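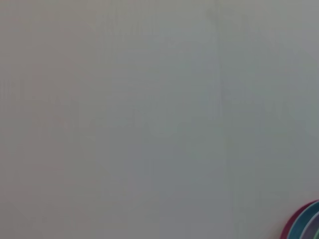
Communiqué de presse

Mudgway ne signera pas de bon de commande avant l'été pour le rangement robotisé de la vaisselle

Mudgway, restauration collective, mars. Le groupe publie les conditions auxquelles il étudiera l'achat de cellules à deux bras pour ses plonges. Deux offres sont sur la table, celle d'Odo et celle de Zakum. Aucune ne comporte à ce jour de prix ferme pour la maintenance, et le groupe voit mal comment budgéter une machine dont il ignore ce qu'elle coûtera la deuxième année.

Mettre une assiette debout à côté d'une autre est un geste simple. Le groupe demande à voir ce geste répété 700 fois, avec sa propre vaisselle, avant de parler d'investissement.
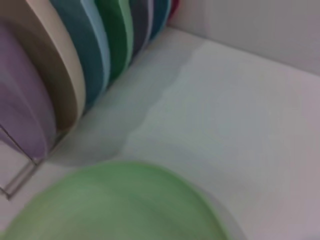
Chez Odo, on répond que 700 assiettes ne prouvent rien de plus que 69, et qu'un essai aussi long immobilise du matériel sans contrepartie. Mudgway maintient son chiffre. Les démonstrations courtes plaisent beaucoup aux fournisseurs, moins aux chefs de plonge qui ramassent la casse.

Le cahier des charges prévoit aussi que le changement de format d'assiette soit fait par le personnel du site, sans déplacement facturé.

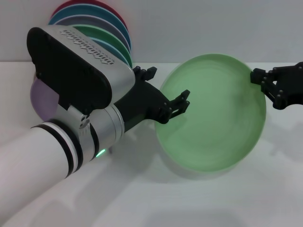

Zakum juge cette clause « irréaliste à ce niveau de prix » et propose un forfait d'intervention annuel. Le groupe a demandé le montant. Il l'attend encore.

L'enveloppe provisoire couvre un seul site, Helier, avec 10 % de réserve pour les pinces et les pièces d'usure. Une location reste possible si l'achat ne se justifie pas. Les effectifs de plonge sont budgétés sans changement.

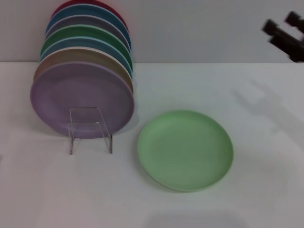 Assiettes de couleur rangées debout, une assiette vert clair à plat sur la table.

Les offres révisées sont attendues en mai. Cahier des charges sur demande auprès du service achats de Mudgway.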